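Community notices | Calls for participants | Water and housing

Households wanted for the Zorngate tap water survey

The Zorngate water survey is looking for households to collect samples of cold tap water at home over one year. The survey measures hardness, pH, copper and lead at the kitchen tap, and compares the results with the age and material of the pipes in the building. It covers the town of Zorngate, the Olmedo estate and the rural properties on the Imow line.

Letters went to 2,000 addresses in June. So far 567 households have signed up, most of them in detached houses built after the main on the east side was replaced. We are short of flats, rented homes and any building with original copper or galvanized pipe. If you live in one of these, please consider applying even if you have not received a letter. 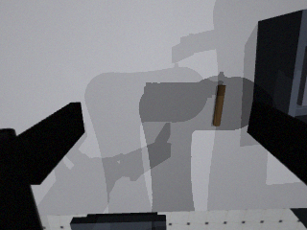 A small brown cylinder standing upright between two black fingers. Computer rendering.

What taking part involves

You will collect one set of samples every three months, four sets in all. Each set is made up of two bottles. The first is filled first thing in the morning, before any tap, shower or toilet in the home has been used. The second is filled from the same tap after the water has run for five minutes. The water must have stood in the pipes for at least six hours before the first bottle is filled. If someone gets up in the night and flushes the toilet, leave it and try again the next morning.

Each participant gets a Heltix sampling kit containing the bottles, labels, a dip thermometer and a return box. The bottles for the metals test hold one litre and have a small amount of preservative added at the lab after return, so there is nothing hazardous in the kit as delivered. Do not rinse them. Do not remove the aerator from the tap before sampling, even if it looks scaled up — the scale is part of what the water passes through on a normal day.

Write the time of last use and the time of filling on the label. A ballpoint pen works better on these labels than a marker. Record the water temperature for the second bottle only. Samples should be kept upright, out of direct sun, and dropped at a collection point within 24 hours. There are 53 collection points, listed on the map sent with your kit. Most are in shops and libraries, and the ones on the Imow line are at the mailbox clusters.

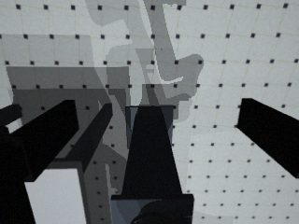
At the start of the year you will also fill in a short form on the plumbing in your home. It asks for the year of construction, the pipe material where it enters the building, any filter or softener, and any work done on the pipes in the last ten years. If you do not know the pipe material, the form explains how to check with a coin and a fridge magnet. Tenants can leave the construction year blank and we will look it up in the property register.

Who can apply

You can apply if all of these are true:

- you are 18 or older and live at the address full time
- the home is supplied by the Zorngate, Olmedo or Imow system (private wells are outside this survey)
- you expect to stay at the address for the next 12 months
- there is a tap in the kitchen that you can sample without passing through a softener, or you can bypass the softener the night before

One application per household. Tenants do not need the landlord's permission to collect water from their own tap, but we will not enter common areas or open meter boxes without it. Homes under renovation can join once the work on the pipes is finished and the lines have been flushed.

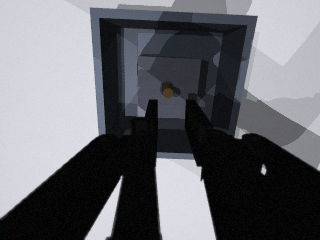 Payment and results

Participants receive a credit on their water account after the second set and again after the fourth. Tenants whose water is included in the rent are paid by bank transfer for the same amount. There is no payment for a single set, and no penalty for leaving early.

You will get your own results by mail or email within six weeks of each drop-off. Results are given in milligrams per litre with the guideline value printed beside each one. If the lead result in either bottle is over the guideline value, we will phone you on the working day after the lab reports it and offer a repeat test and a tap filter. The landlord is not told unless you ask us to do so.

Privacy

Addresses are held apart from the results and linked by a kit number. Published tables group results by pipe material and by supply zone, with no group smaller than ten homes. You can withdraw at any time and have your results deleted up to the point where the yearly tables are published. After that the grouped figures stay as they are.
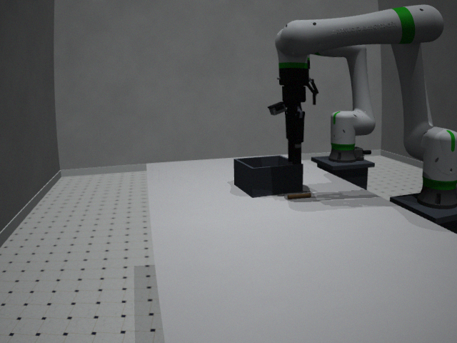
How to apply

Fill in the form at the service counter in Zorngate or at the Olmedo branch library, or ask for a paper copy by mail. You will need your water account number, or a tenancy agreement if you have no account. The counter is open until 4:30 p.m. Forms take ten minutes if you have the account number with you.

Kits are sent out in the order in which forms arrive, with flats and older buildings placed first. People who are not selected stay on the reserve list and will be contacted if a household in the same zone leaves the survey.

Contact: Zorngate Water Survey, service counter, ground floor | Privacy | Accessibility | Back to top

Comments (4)

We're in a fourplex with a shared softener in the basement. Can all four units apply, or does it count as one household?

Reply from the survey desk: Each unit counts as its own household and can apply. The softener would need to be bypassed the night before, so please agree on the same morning if you can.

Does the fridge water line count as using a tap during the six hours? Ours has an ice maker that fills whenever it wants.

I'm on the Imow line and the mailbox cluster near the grain road isn't on the map I got with my letter. Is it still a drop-off?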